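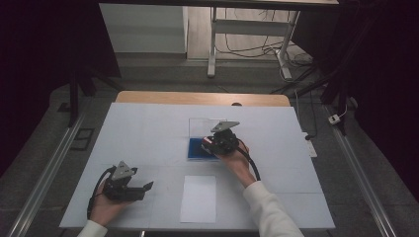
Search this site Go

How to find out whether a machine can do your chore yet

Every April a film goes round of a robot folding a shirt, and every April somebody at work asks me when they can buy one. My answer is to pick one chore, test it properly at a table, and then decide. You can do it in an afternoon with a pair of hand-held grippers and a bit of stubbornness.

1. Choose a small chore

"Tidy the kitchen" is forty chores in a coat. "Put the blue thing in the clear box and close it" is one. Start there. If that sounds beneath you, good - it will be above the robot.

2. Do it yourself with the grippers on

Before you let any software near the job, do it by hand through the same jaws the machine would use. You lose your fingertips, most of your sense of touch and a fair bit of dignity. If you can't manage the chore this way, the machine has no chance, and you have saved yourself a winter.

Work on a plain, pale surface. Route the cables off the back of the grippers and away from the work, or you will spend the day packing cable.

3. Write down what counts as done

Do this first if you can bear to. At Plundgate we ran a whole week of packing trials before Mawar Majimbun asked whether a box with the lid resting on top was shut. We had two opinions and had to bin the lot.

4. Repeat it until you are sick of it

We record 500 goes by hand before training anything. Move the box a little each time. Turn it. Swap which hand holds and which hand pushes.

5. Let the machine try

Give it 70 attempts and don't help. Our Grikanix arm managed 33 on the box job, and most of the failures were the same one: it let go slightly too soon and carried on looking pleased with itself. The Gerkov did better with paper and worse with anything see-through. Clear plastic is still a nuisance, as most cameras look straight past it.

6. Now change something

Move the lamp. Use a different box. This is where good scores go to die, and it is the only part of the test that resembles a house.

So, can they do it yet?

On a shop floor, with one box in one place, often yes. We have one at Farah that packs all morning and needs a person nearby for the odd jam. At home, I'd keep the tea towel handy. Wiping a flat surface is fine, loading a dishwasher is slow, and nothing I've tested can find the end of the sticky tape.

Neither can I, with the grippers on.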